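Surside Herb Pouch Packing: Data Card

Summary
Surside covers the hand packing of dried green herbs into small white drawstring pouches. The herbs are portioned onto white paper plates on a blue work surface, and each pouch is filled by hand over a plate. The card describes the materials, the packing procedure and the layout of the accompanying log.

Maintainers: Spyros Zupan (procedure, log), Elikem Kyei (materials, corrections)
Version: 1.2, updated in March

Materials
Dried herb, leaf and stem mixed, Radonjić stock
White paper plates, one portion per plate
White pouches with a drawstring
Blue surface covering, wiped down between batches

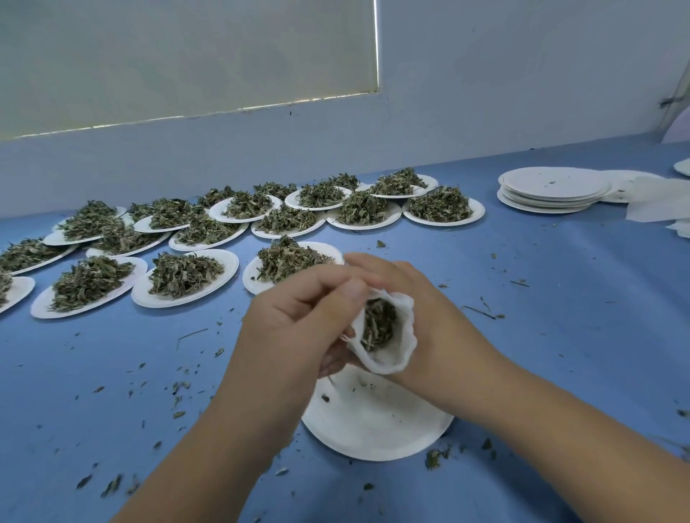
Does every plate hold the same weight of herb?
Portions are judged by eye. The log records the weight of the closed pouch only, in grams, and no plate weights were taken.

Procedure
1. Spread the plates and portion the herb onto them.
2. Open the pouch by pinching the rim with the left hand.
3. Feed the herb in with the right hand, in clumps. Long stems may be broken.
4. Press the fill down until the pouch can be gathered at the top.
5. Pull the drawstring and tie it.
6. Weigh the pouch and enter the row.
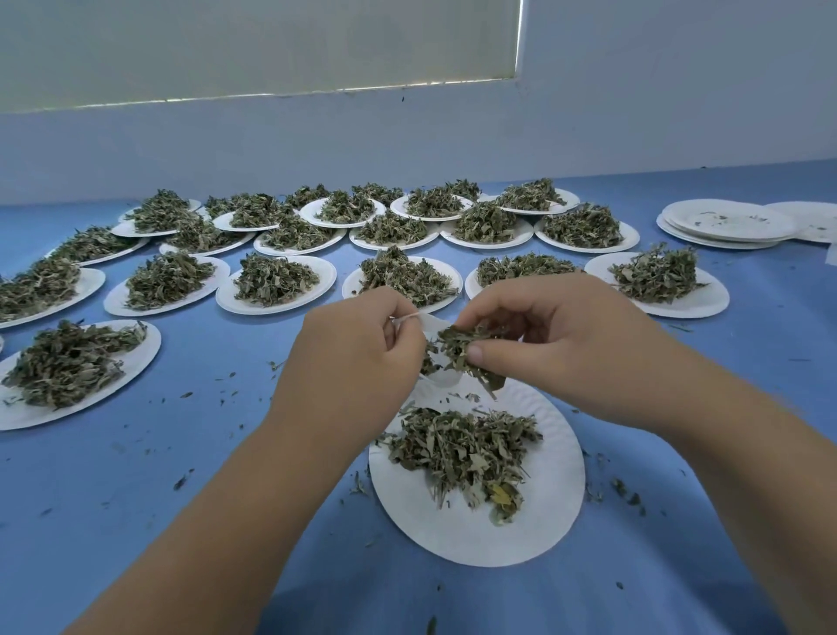 Steps 3 and 4 are normally repeated several times per pouch. Repeats are not logged separately. Crumbs that fall on the table are swept up at the end of a batch and discarded; they are not returned to a plate, and their weight is not included in any field.

Log format
File: packing_log.csv, comma separated, UTF-8, header row present
Rows: 139 (136 after exclusions)
Batches: 12
Fields: batch_id, pouch_id, closed_weight_g, tie_type, remark

tie_type takes the values bow, knot or none. An empty remark field means no remark was made.
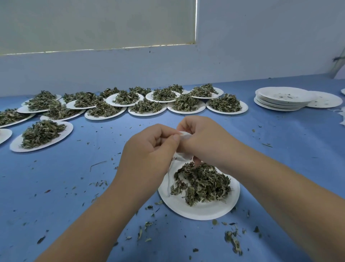

Three rows are excluded from the cleaned file. Two have no closed weight, and one pouch split at the seam while being tied. The original rows are kept in packing_log_raw.csv under the same pouch_id.

Known limitations
One herb mix only. Closed weight includes the pouch and string. Batch 7 was packed on a Saturday using a different scale, and its weights are rounded to the nearest gram.

Corrections
Send to Elikem Kyei with the batch_id and pouch_id.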